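Mirnell Choral Folder, Black, with Collar Strap

Sold singly or in choir packs of 16. Adult and youth sizes.

A choir folder has one job, and most of them are bad at it. They flop open during the quiet bit. They creak. They drop the alto line of the third carol onto the shoes of the person in front, who is a soprano and will bring it up at the party. The Mirnell is our attempt at a folder you can forget about between the first note and the bow.

It holds loose octavos on elastic cords, two pockets inside the covers catch whatever the director handed out five minutes before curtain, and the spine stays quiet when you turn a page. We tested that last point in an empty church, which is the least forgiving room we know and also the coldest.

The Collar strap

The strap on the back is called the Collar. Your hand goes through it up to the knuckles, and the weight of the folder sits across your palm instead of hanging from your thumb. Singers who have stood through all the parts of an oratorio they don't sing in will understand right away. The strap adjusts for left or right hand and comes off completely if you belong to the old school that believes discomfort improves tone.

Youth size

The youth folder is shorter, lighter and has a narrower strap. It will survive being sat on. It will survive being used as a sled on a carpeted staircase, a test we didn't plan. It will not survive chewing gum in the ring holes, and we'd ask choir parents to take that up with the appropriate child.

Cords or rings

You can order either. Cords suit bound scores and booklets, since nothing needs punching. Rings suit directors who photocopy (legally, of course, with the license in a drawer somewhere). If your choir does both, order cords and add the ring insert, which drops in without tools. Please don't order rings and then write to us about the booklets. We've already heard about the booklets.

Looking after it

Wipe with a damp cloth. Keep it off radiators. Store it upright if you can, as you would any book, because a stack of folders lying flat will press a groove into the bottom one and its owner will always know. Take the music out at the end of the season. We realize that last year's program is still in yours. 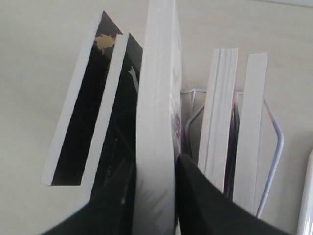
Tuva Sandberg writes that her choir changed over in November, right before the Christmas concerts, and that she wouldn't recommend the timing to anyone. The folders themselves she likes. The strap was stiff for the first two rehearsals and fine by the third, the cords hold a thick Messiah without sagging, and the page turns are so quiet that she can now hear the tenors counting under their breath. She would like a pencil loop on the outside as well as the inside. She took off one star for the smell when the box was opened, which she says was gone by Saturday.

Fair enough on all counts. The smell is the cover finish, and it fades faster if you leave the folders open overnight. An outside pencil loop is being argued over in the workshop, where opinion is firmly divided between people who sing and people who have to sew the thing.

How it compares

The Susen is our lighter folder. It costs less, has no strap and suits a choir that sings four numbers at the tree lighting and goes home. The Schwaiger is the big one, made for conductors and for accompanists who like to carry everything they have ever played. The Mirnell sits between them and is the one we'd put in the hands of a choir that performs all year.

Names and numbers

We can stamp initials, a choir name or a folder number inside the front cover. Numbers are what most librarians ask for. The highest we've stamped so far is 1,757, for a festival chorus that numbers by music library and not by singer, and no, we don't want to do that order again in a hurry. Stamped folders can't be returned, so please check the spelling of your choir's name with somebody else in the choir. Two of you, ideally.

Ordering

Choir packs ship together in one box. If you need a mix of adult and youth sizes, put the split in the order note. For samples, or for help choosing between cords and rings, write to Zuleica Brito in customer service. She sings second alto and has views on both.

Replacement cords, ring inserts and Collar straps are sold separately.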